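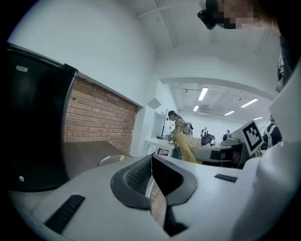 **Housekeeping rules for a room where people record with hand-held grippers?**

Posted by Jiahui Yao

I've been handed the job of writing the one-page rules for our recording room at Stemeo, and I keep going back and forth on how strict to be. We share the floor with people at desks, so there's always somebody in the background. Right now you can have a person leaning over the white table with a backpack on, another one behind a monitor, and the marker square propped up on a gray desk with dark stuff lying next to it. My draft says nothing on the marker desk except the marker, and no backpacks within reach of a work table. Is that overkill? We're aiming for 300 clips by the end of February and I don't want a rule everyone ignores by lunch. Also, do you blur faces before or after the clips get sorted?

---

**Guilan Fang**

Not overkill on the marker desk! We did over 3,000 clips at Berken last year and the marker rule is the one I'd keep if I had to throw out the rest. Tape its outline on the desk, so if it gets bumped you can see it right away and redo the calibration. And write down who is allowed to move it (ours is whoever opens up in the morning).

Backpacks I'd word differently — "bags off while recording" is easier to follow than a distance. Straps catch on stands, and a bag sticks out farther behind you than you think when you bend over.

Faces: before sorting, always. Once people start browsing raw clips you've got copies all over the place. Get a signed okay from the desk people too, even if you blur them.

One more, wipe the finger pads between sessions and look for tears. We swap ours every 120 clips, but that's just our number.

---

**prillard_su**

agree on bags. we had 26 rules and cut it to one page, way better

---

**Jiahui Yao**

Thanks, both! Taping the outline this afternoon and changing the bag line. Guilan, do you log the pad swaps on paper or in the clip notes? I'd rather not add another clipboard — we have two already and one of them is always missing its pen.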